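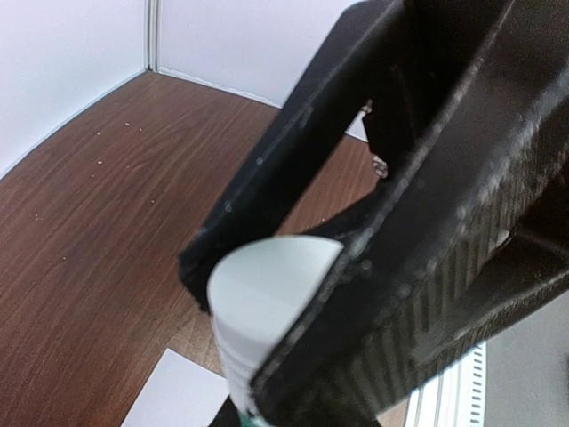
ringmark_60
Question on finish for a dining table I'm due to recoat in March. The top is solid wood, originally done with a wiping oil, and it has picked up pale rings over the years. Daily use is hot drinks, no coasters, kids. I want the color to stay close to what it is now, the kind of brown you see under the white cup, without going orange. Candidates are Bergmann hardwax oil (two thin coats) or a waterborne poly. Table gets sanded to 120 first either way. Which holds up to mug rings?

dlauritz
Waterborne poly, three coats. Hardwax oil resists water for a few hours and heat hardly at all. I have done both on tables in my own house and the oiled one had rings inside a month.

Damilola Afolabi
Disagree with the above. Rings in hardwax oil usually mean it was used before full cure. The can says dry overnight, but full hardness takes weeks. I keep mugs off for three weeks and have had no rings on a kitchen table in four years. Repair also matters. With oil you scuff the spot, rub in a little more, and you're done. With poly you recoat the whole top.

dlauritz
Four years with how many people in the house?

Damilola Afolabi
Five. 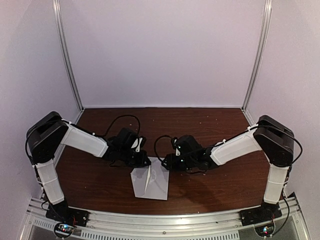

Color is the other thing. Waterborne goes on clear and stays that way, so on brown wood it can look flat and a bit gray. If you go that route, put a coat of dewaxed shellac under it. Test on the underside of the top first, with the same sanding schedule, or the test tells you nothing.

Ingvar Lauritsen
120 is too coarse for poly. Go 120, 150, 180 and stop. For hardwax oil I stop at 150. Finer than that and it doesn't take enough oil.

Also check what the old finish was. If there is silicone polish on it (Vindness spray and similar), sanding can spread it and you get fisheyes in the waterborne. Wipe with mineral spirits, change the rag, wipe again, then sand.

ringmark_60
It has had Vindness on it, yes. Previous owner. Does shellac seal that off?

Ingvar Lauritsen
Mostly. Two thin coats, light scuff between.

dlauritz
Seconded on the shellac. Still wouldn't oil it. Heat is what gets oil, cured or not.

ringmark_60
Going to do two test patches on the underside, oil at 150 and shellac plus poly at 180, three weeks cure, then a mug of boiling water on each for 20 minutes. Will post results.

Damilola Afolabi
Leave the mug wet on the bottom. A dry one isn't much of a test.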